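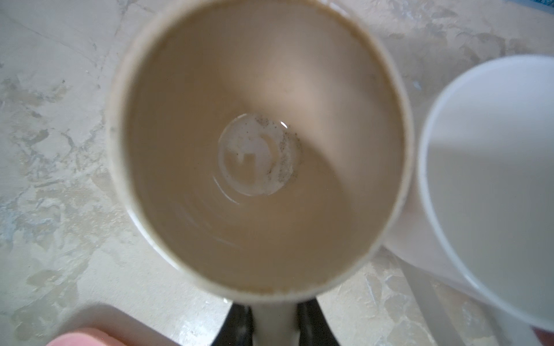

Do I really have to run the practice feeder first, a reader wrote in to ask in February, when my own network file is sitting right there on the desktop? You don't have to, no, and the program won't stop you. But we would gently suggest that you do, and this section is written as if you will. The practice feeder is small, we know what the answer should be, and if something is wrong with your set-up you'll find it out in a couple of minutes instead of at the end of an afternoon.

Section 4: Setting Up Your First Optimization Run

By now you should have Weltutix installed and the Bisht solver showing a green dot in the bottom corner of the main window. If the dot is gray, please go back to Section 3 before you carry on. Everything below assumes the solver is talking to the program.

4.1 Loading the practice feeder

1. Open Weltutix and choose File, then Open Sample. Pick the one called Dilley. It is a plain radial feeder with 12 buses and one source, and it was drawn up for students who have seen a load flow once or twice and would like to see it again slowly.

2. Wait for the one-line diagram to appear. On an older laptop this can take a little while the first time, so have some patience with it before you start clicking.

3. Press Check Network. You should get a short message saying that all buses are connected. If you get a list of warnings instead, close the sample without saving and open it again.

Note: The sample opens as read-only. If you would like to change loads or line lengths (and we hope you will, later on), save a copy under your own name first.

4. Press Base Case. This solves the feeder exactly as drawn, with no capacitors added, and gives you the losses you'll be comparing against. Write the number down, or leave the results tab open, whichever suits you.
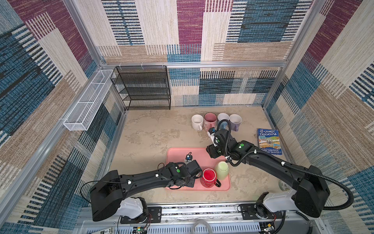

4.2 Choosing the search settings

The optimizer works by keeping a population of possible answers, mixing the better ones together, and nudging a few at random so that it doesn't settle too early. If you've taught or taken a course on evolutionary methods, the names on this page will be familiar. If you haven't, the values below are perfectly good ones and you can come back to the theory another day.

1. Open the Search tab and set the task to Capacitor Placement.

2. Set Generations to 200. Fewer will work on a feeder this small, but the convergence plot is nicer to look at and easier to discuss with a class.

3. Set Number of Capacitors to 2.

4. Type 17 in the Random Seed box. Any whole number will do – this is simply the one we used for the results printed at the back of the guide, and using the same one lets you compare your screen with ours.

5. Leave Mutation and Crossover on Automatic.

Caution: Do not change the voltage limits while a run is in progress. The program accepts the new values without complaint, but the earlier generations were judged against the old ones, and the final ranking will be a muddle of both.

4.3 Running and saving

1. Press Start. The plot on the right begins to fill in from the left, and you can keep using the diagram while it does.

2. When the status line reads Finished, open the Best Answer tab. The chosen buses are marked on the diagram, with the new losses shown next to the base case.

3. Choose Save Run. If your school uses Wendgate for collecting lab work, tick the box marked Wendgate Copy as well, and a second file will be written in the format it expects.
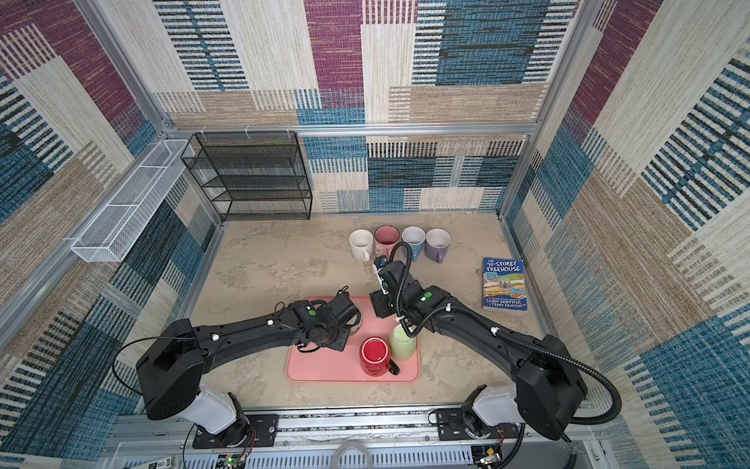
Black wire-mesh shelf unit in the back-left corner.

Note: Saved runs keep the seed and the search settings but not the window layout. If you've spent a while arranging your plots just so, use View, then Save Layout, before you close the program.

If your losses are higher than the base case, check that the capacitor sizes are entered in kvar and not in var. It is a very easy slip to make, and the program will take either without a murmur. Section 5 goes through loading a network of your own.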